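2 min read
Filed under: Robots at Work > House Rules

Table Rules FAQ

Who are these rules for?
Anyone running the arm at our Mesberg bench. I wrote them up in May after getting the same questions over and over!

Can I reach in while the arm is moving?
No, please don't. Even if it looks like it's only hovering over the cups, hit pause, wait for a full stop, then put your hand in. The warning sticker means what it says.

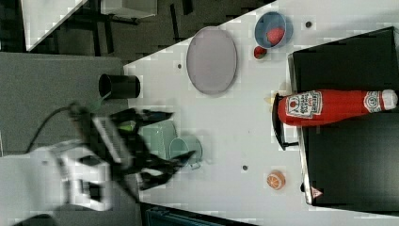
Can I use real food?
Nope. We stick to play food and soft stuff (the felt Heinz bottle is everybody's favorite). If you bring your own prop, check it for loose threads first, and keep it light.

How should the gripper hold a tall item?
Low down, with a finger on each side. I like to see the grip near the base before anyone asks for a lift, and I go slow on the first try.

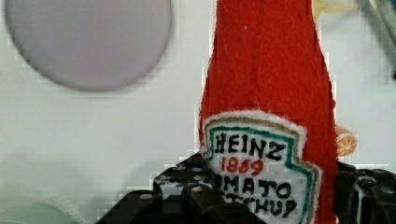

Do I have to log every run?
Yep, all of them, flops too. The Rillania log is at 2,348 runs now, and I still read the notes (so write some!).

What if something tips over or rolls?
Leave it until the arm is paused. Then write it down and fix it.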